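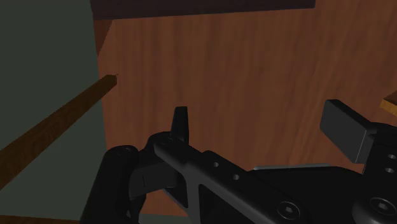

Dark slab over a red-brown wood-grain panel.

Skodex review: a slow card battler with a good rulebook

Skodex is a two-player digital card game from Stillitz, played on a board of five lanes. Each player brings a deck of 20 cards and a fixed pool of fuel. Cards are placed face down in a lane, paid for when they are turned over, and removed when their fuel runs out. There is no health total. A match ends when one player holds three lanes at the close of a round.

The fuel system is the main thing to learn. Fuel does not refill between rounds. It is returned only when a card is withdrawn before it is spent, and then at half value, rounded down. A cheap card withdrawn early costs almost nothing. An expensive card withdrawn late costs most of the match. The tutorial covers this in two screens and then lets you get on with it, although it skips the rule on tied lanes. A tied lane belongs to whoever held it last. I found this in the rulebook after losing to it twice.

Single-player content consists of the Perron campaign, a chain of 14 set matches against the computer. The early ones are puzzles with fixed decks. From the sixth onwards you build your own, and the difficulty rises sharply. The computer opponent is competent at bluffing with empty lanes but poor at withdrawing, and it will leave a spent card in place for a full round when it could have claimed half back. Once you have noticed this, the last four matches are easier than the ones before them.

Online play uses a ranked ladder. My rating settled at 2,012 after the placement matches and has moved little. Queue times were short in the evening and poor before midday. There is no way to reconnect to a match after a dropped connection, and the match is scored as a loss. A patch in May was meant to add a grace period, but I have not seen it work.

Cards are earned by playing or bought in packs. Duplicates convert to a currency called Prokus, which can be spent on any single card in the set. The rate is fair for common cards and slow for rare ones. None of the rare cards I own wins a match on its own, and the starter decks remain usable well up the ladder.

Presentation is plain. Card text is large and consistent, and each keyword has one meaning throughout. Animations can be set to fast but cannot be turned off. The deck builder lacks a search by fuel cost, a strange omission in a game about fuel cost. Sound is limited to clicks and a short loop of music that I muted.

Good: clear rules, no draw luck, usable starter decks.
Bad: no reconnection, weak late campaign, no cost filter.

Score: 7/10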